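4.2 Running your first perception check in Orkent
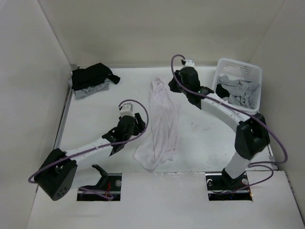
Figure 9. Two-arm cell with a single cloth between the grippers, folded clothing at far left and the basket at far right.

Now for the fun part! By this point both arms are homed and the Mallet motion service is up, so you can finally let Orkent look at some laundry. Cloth is a wonderful test subject (it never lands the same way twice), and you'll learn more about your settings from one crumpled garment than from a whole tray of blocks.

1. Open the Cell tab and choose Perception only. The arms hold their position in this mode.

2. Lay one garment near the center of the work surface. Leave it bunched and creased.

3. Click Capture background mask, then draw the work area. Keep the folded pile and the basket outside it, or Orkent will offer them as grasp targets too.

4. Set Minimum region to 400 and click Segment. A colored outline should hug the cloth right out to its narrow ends.

5. Pale or sheer fabric on a white surface is the hard case. If the outline drops a thin layer, lower Edge contrast in steps of 4 until the layer comes back.

6. Click Propose grasps. Orkent ranks up to 200 candidate pairs, one point for each arm. Scroll through them! Corners and flared ends usually score well.

7. Pick a pair and click Preview plan. Both paths play in the 3D view, cables included.

Note: Smudges on the surface can show up as small extra regions. Raise Minimum region until they go away, or wipe the surface and repeat step 3.

Note: The score cutoff ships at 80. Heiðrún Blöndal's tuning sheet for sheer fabrics is in the Closham folder and loads straight from the Presets menu.

CAUTION: Preview plan does not check cable slack at the wrists. Before you switch to Execute, make sure each cable loop can follow its arm through the full path without catching on the elbow.

When the preview looks good, save the session and go on to 4.3, Closing the grippers.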